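Prorkis 2.3 review: teleop recording and replay tool
Posted Aug 1, 2022

Bought a year's licence for Prorkis in July, mainly for the episode trimming. 233 episodes in, so time for a verdict. Short version: good recorder, patchy everything else.

Setup took 11 minutes on a clean machine. Both hand-held grippers found first go, left and right the right way round. Our old Birnerent scripts never managed that. Timestamps line up nicely too, no drift that I could find between the two hands.

Tried it mostly on bottle tasks. Three pump bottles in a wire-mesh caddy, one gripper per hand, cables trailing down off the table. 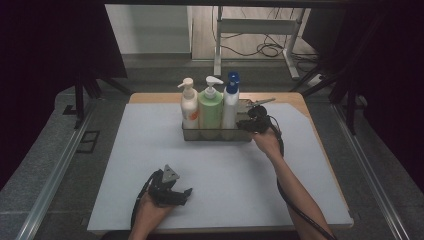 What's not so good

Trimming. Fine for one episode, painful for 100. No batch mode, and undo forgets everything once you switch tabs. Lost a whole afternoon's cuts that way.

Jaw width plot is laggy above 12 open episodes. Close some, it recovers.

Planner preview: skip it. It smooths the path so hard that the approach to a narrow handle or pump top gets rounded off, and theres no slider for it. Exported the raw poses and used Omerović instead, much better.

Docs are thin. The export page still shows menus from the last version. Support in Jitholm did reply teh same day, fair play to them.

Would I renew? For recording, yes. If they add batch trimming, definately. Four stars out of five, three if you need the planner.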